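Breakfast Corner: Gallery

I am Gaurav Pant and I collect on this page my small table settings. The gallery has now 44 settings, and most of them I made in April, early in the day. I like simple colors and only one thing to eat.

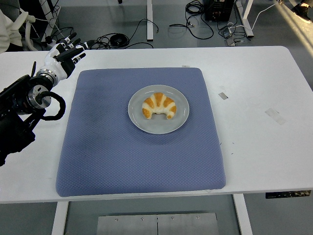 No. 44. Croissant on a light gray plate, blue quilted mat, white table.

For this one I tried first a white plate, but gray is more calm with the blue. The mat is thick and soft, so I put the plate down slowly and press it a little. A full cup I would not set on it. Next Monday I will add three settings with bread and jam.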